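5 min read

The Old Cabinet Should Stay

When I moved my mother's things out of her house in March, the hardest piece to place was the dining room cabinet. It weighs more than I do, it was built for plates that get used at Easter, and every person who came through the house told me to let it go. The man from the secondhand store looked at it and offered to haul it away for free. He meant it kindly.

I kept it, and I have come to think most people in my position should do the same. There are good reasons to get rid of a piece of furniture. Being brown is a poor one.

Start with what replaces it. I spent an evening looking at storage for an ordinary apartment, and nearly everything on offer was open. Open shelves, wire racks, cubes you slide a fabric bin into. The Wevex unit my sister has is typical. It went up in an hour and it holds a fair amount, but everything she owns is on show, so she spends part of every weekend arranging it. A shelf you can see is a shelf you have to keep nice. A shelf behind a door can hold the waffle iron, the good tablecloth, two boxes of candles and a bag of batteries, and the room looks the same either way.

I don't think tidy people understand how much the rest of us depend on doors. I am not going to fold my tablecloths in thirds. I am going to put them away and shut the door on them, and I would like the door to be solid.

Then there is the question of repair. My mother's cabinet has had a hinge replaced, and one of the shelves was planed down after a damp summer made it stick. Both jobs were done at home with hand tools. I once tried to fix a hinge on a flat-pack cupboard from Brandden. The screw had pulled out of the board and taken a chunk of the board with it, and there was nothing left to screw into. I filled the hole with glue and a matchstick and it lasted until the fall. The cupboard went to the curb at six years old. I paid $135 for it, and another $166 for the one that came after.

People will say the old pieces are too big. Some are. If your doorway is narrow and your stairs turn twice, there is nothing to argue about. But I measured my mother's cabinet against the 3 small units it would take to hold the same things, and the cabinet uses less floor. It goes up where they go out.

People will also say it looks heavy, and I agree that it does. A room with one heavy thing in it is fine. My grandmother had a matching set in every room and you walked sideways to get to the window. One cabinet against one wall, with the rest of the furniture light and plain, does not make anyone's home into a museum. Mine stands next to a white table and some folding chairs, and visitors generally hang their coats on the chairs and say nothing about any of it.

What I would ask of anyone about to give one away is to open it first. Take everything out and look at how the doors are hung and how the shelf sits. Sellers photograph these pieces shut, straight on, with a vase on top, and buyers judge them the same way, by color. The useful part is the inside. A paneled door on a pair of small metal hinges and a wooden shelf halfway up make a very plain arrangement, and I haven't found a better one for the things a household needs only now and then. 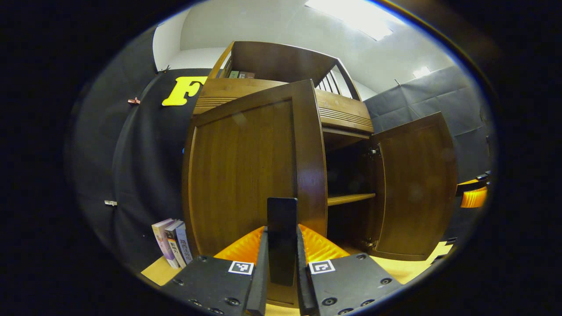
Getachew Wolde wrote to me after an earlier version of this piece went around, and he thinks I am being too easy on the old cabinets. His complaint is depth. In the one he inherited, the bottom shelf goes so far back that whatever is behind the first row is lost, and he found a jar of pickled lemons in there that had been through two moves. He would sooner have a shallow cupboard he can see to the back of. He also says the varnish shows every fingerprint, and that he has children.

He is right about the depth. I keep a flashlight in mine. I have also put the small things in two shallow trays that pull forward, and that has mostly cured it – the trays came out of an old desk and cost nothing. On fingerprints I have no answer except a soft cloth and a low standard.

I still say keep it for a year before you decide. Put it on the longest wall, fill the bottom with what you use least, and leave the top bare for a while. If it is still in the way next March, the man from the secondhand store will come back, and his price will not have changed.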